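Ticket 951
Subject: Stock system thinks we own minus eight boxes of paper cups
Raised by: Normand Lévesque, Jadness Café
Product: Ilomel Stock, Student plan
Priority: High (customer's choice)
Status: Closed

Thursday, 08.40
Stock count for the large white cups reads -8. I have looked in the store cupboard and can confirm we are not in debt to it. The low stock alert has gone off every five minutes since we opened. Please make it stop.

09.15, Support
Thanks Normand. Could you sign out, sign back in and press Recount?

09.30
Signed out. Signed in. Pressed Recount. It thought deeply and came back with -8. The alert now also arrives by email, so that's progress of a kind.

10.05, Support
Could you tell us whether your cups are entered by the box or by the sleeve? And has the supplier changed lately?

10.50
By the box, as your setup guide insisted. We moved to Tokgöz in February. Their delivery notes list sleeves, five to a box. I typed in what the note said, being a trusting sort.

11.20, Support
That may be it. Under Items, open the cup entry and look at "Unit in" and "Unit out". They should match.

11.45
They do not match. "Unit in" is blank. "Unit out" says Box, so every sleeve we open takes a whole box off the total. I'd like to change it but the menu is grey. 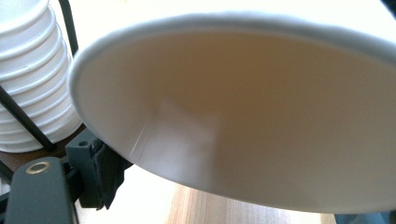 12.10, Support
The menu stays grey while an alert is open. Dismiss the alert first, then set both units to Sleeve, save, and press Recount again.

12.25
So the alert about the wrong number stops me correcting the wrong number. Lovely. Dismissed, set, saved, recounted. It now wants a starting figure, and I've gone off to the cupboard with a pencil.

13.00
Figure entered, alert silent. The lids are showing -5. I'll open a new ticket after lunch.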